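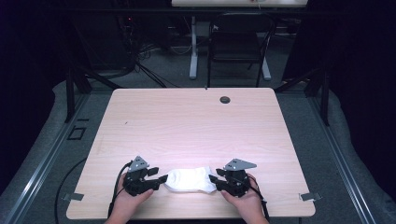 Donex Paired Hand Grippers
For collecting two-handed manipulation data without a robot

The Donex pair is a set of two hand-held grippers for research groups who want to teach a robot arm by human demonstration. The operator holds one gripper in each hand and does the task directly on the table. What is recorded can then be used to train a policy for two arms which carry the same jaws.

Why we made a pair

Our first model was a single gripper. It was good for picking and placing, but our customers wanted to work with cloth, and cloth almost always needs two hands. The left and right units are now built as mirror images, so that the jaws can meet in front of the operator and the wrists stay in a comfortable position.

What we measured

In February we made a small study together with the Iyer laboratory. The task was to take a small piece of white fabric by both ends, flatten it and fold it once. We collected 2,000 demonstrations with the Donex pair and trained one policy on all of them, and a second policy on demonstrations from a joystick teleoperation setup of the same recording hours. Each policy was tested on 9 fabrics which were not in the training data.

The policy from the hand-held data completed the fold on more of the fabrics, and it made fewer empty grasps. The most difficult part for both was the moment when the second jaw closes — if the first side is pulled too early, the fabric slides away. We think the operators feel this through the handle and correct it, and with the joystick they can not feel it. This explanation is our opinion and we did not test it separately.

The method has also limits. Thick towels were not included, and the results are for one table height only. Please do not expect the same result on garments with buttons or zips.

In the box

2 grippers, left and right
2 cables
4 spare jaw fingers
Mounting screws and a hex key
Printed quick guide in English and French

Software

Recording is done with Lumo, our free desktop program. It keeps both grippers on one clock and saves the jaw opening for each side. Export to the Flistine format is supported from this version on. Older recordings can be opened but they must be converted first.

Advice for use

Keep the cables behind your wrists and let them hang off the near side of the table. Calibrate both jaws fully open and fully closed before every session, also when you only changed the operator. A plain table in a light colour is fine, but avoid a glossy one.

Ordering

The pair is sold as one set only. Orders placed before 4th November are delivered with the older quick guide; the new one can be downloaded. For universities we can prepare a quote with the licence papers included — please write the name of your department in the message.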